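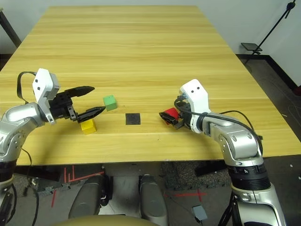 Xiuying Long wrote that her bass strings go dead after two rehearsals and asked whether boiling them is worth the trouble or only a story passed between drummers' roommates. It works on roundwound steel and nickel strings, within limits. The procedure is given further down, after the routine care that makes it less necessary.

Wiping down

Wipe each string after playing, over its full length. Pinch the string in a lint-free cotton cloth and run from the nut to the bridge, then pass the cloth flat between the strings and the fingerboard. Most of the corrosion on a guitar string starts on the underside, where a quick wipe over the top does not reach. Wash the cloths without fabric softener.

Cleaning an unfinished fingerboard

Rosewood and ebony boards can be oiled at a string change, once or twice a year. Use plain mineral oil, four or five drops for a whole board. Spread it, leave it five minutes, and wipe off everything that comes away. A lacquered maple board gets a barely damp cloth and no oil.

For packed dirt along the frets, use an old plastic card with the corner cut square. Steel wool leaves particles that the pickup magnets collect, so cover the pickups with low-tack tape before bringing any near the instrument.

Boiling bass strings

1. Slacken the strings fully before removing them. Cutting a string under tension can injure you, and a cut string cannot go back on.

2. Coil each one loosely, eight inches across, and tie it with bare wire. Do not use plastic ties.

3. Bring a pot of plain water to a boil, put the strings in, and leave them for ten minutes. No vinegar, no detergent.

4. Lift them out with tongs, dry them with a towel, and hang them for an hour. Water left in the winding will rust the core.

Expect a few days to a week of brighter tone. Each cycle of unwinding and rewinding fatigues the core at the tuning post, and after the second boil the string should be replaced. Do not boil flatwounds, coated strings, or anything with silk at the ball end.

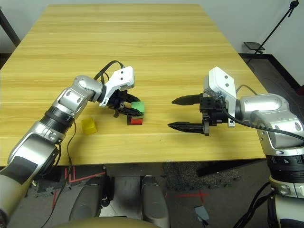 Page last changed: July 14, 2018

Storage and humidity

Keep acoustic instruments between 45 and 55 percent relative humidity. A cheap hygrometer in the case is adequate if it has been checked. To check one, put a tablespoon of table salt in a bottle cap, wet it to a paste, and seal it in a bag with the hygrometer for eight hours. The reading should be 75. Write the difference on a piece of tape and stick it to the back.

Wenjie Xiong reports that his Stolley hygrometer read four points high when new and had not moved by September. A constant error is no reason to discard one.

Scratchy volume controls

Work through these in order and stop when the noise does.

1. Unplug the amplifier and turn the control through its full travel thirty times. Light oxide often clears with this alone.

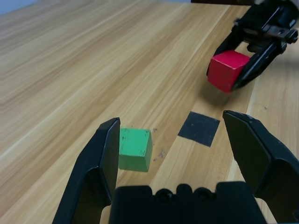 2. Open the control cavity and find the gap in the pot casing above the lugs. Spray a half-second burst of contact cleaner rated for potentiometers, then turn the control another thirty times. General-purpose penetrating oil attracts dust and should stay out of the cavity.

3. If the noise remains, reflow the ground joint on the back of the casing with a 40-watt iron.

4. Replace the pot. Measure the old one first, from outer lug to outer lug, and note the shaft type. Split and solid shafts take different knobs.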